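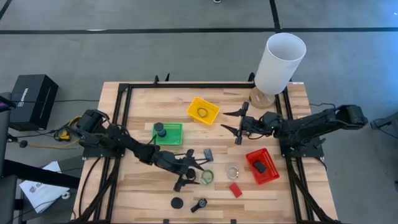 Do you need to know how to code to join the robotics club?

Most of our members had never written a line of it when they signed up, and the first month of meetings is taught from scratch for exactly that reason.

November
By the Wona newsletter desk

We get that question at every open house, and it seemed a good place to start, now that the fall project is well under way and there is so much to tell you. The project is called Dresum (it was the only name that survived the vote), and the goal is easy to say out loud: two robot arms, one table, and a jumble of small everyday things that need to end up in the right colored basket. Getting there has kept all 19 of us busy since the start of the semester – and very happily, I should add!

The wristwatch has become everybody's favorite challenge. A metal band can bend and flop in so many ways, and a grip that suits it lying flat may be no good at all when it's curled up on its side. 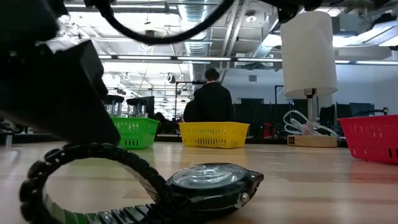 So the group working on grasping keeps a log of every try, good or bad, and last time I looked the log stood at 756 entries. Newer members usually start there, writing down how the object was lying and how the fingers came in, and before long they have opinions of their own about approach angles (strong ones, in some cases).

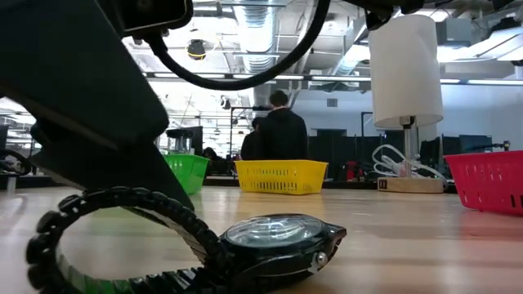 Dernley Student Robotics Club – Fall Project Group

After the break we split into teams of four for the Fernandes Challenge, our friendly spring contest, where each team gets to pick its own set of objects and swap with another team on the day. If you've been meaning to come by, please do! Meetings begin at 6 p.m., you can just sit and watch for the first one, and there's always a spare chair near the table and usually something to eat.

62 shares | 4 comments

© Dernley Student Robotics Club | Contact the newsletter desk | Back to top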